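Deal hunter wanted (part-time, remote)

Hi, I'm Oksana Pasichnyk and I run the gadget deals page at Wesholm. If you've ever texted four friends at midnight because a tablet dropped in price, please keep reading – I think we'd get along!

I need one more person to help me through the holiday sales. We have 2,122 people on our email list now, and they notice fast when a coupon code is dead (I get the angry replies, so trust me). Your job would be checking prices on laptops, consoles, headphones and smart home stuff, writing short posts about the good ones, and pulling down anything that's expired.

It's four hours a day, and you can split them up if you like. Mornings matter most, so I'd want you online by 8 a.m. Eastern. Pay is $100 a day, sent every 2 weeks. The work starts in November and runs into January, and if it goes well I'd love to keep you on.

You don't need a journalism degree. You do need to write a clean sentence, know your way around a spreadsheet, and be willing to tell me a "half off" sale is really the same price as last month. Natanael Godoy does our phone coverage, so you can leave phones to him.

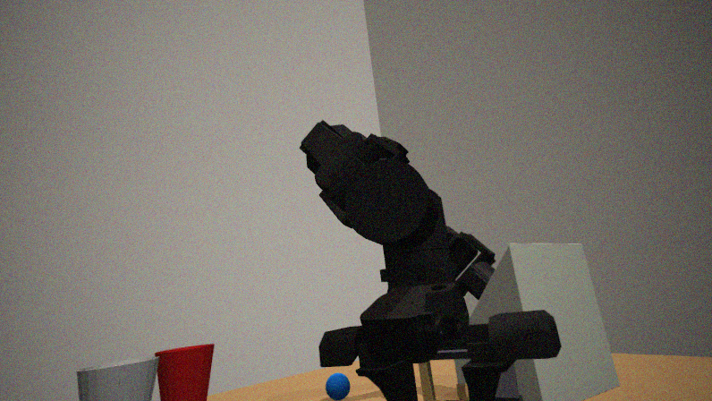
To apply, use the contact form on the Wesholm site and put "deal hunter" in the subject line. Skip the cover letter – just send me two deals you'd post today, with a few lines on each, and tell me which store you'd never buy from again. I read everything myself, and you'll hear back either way.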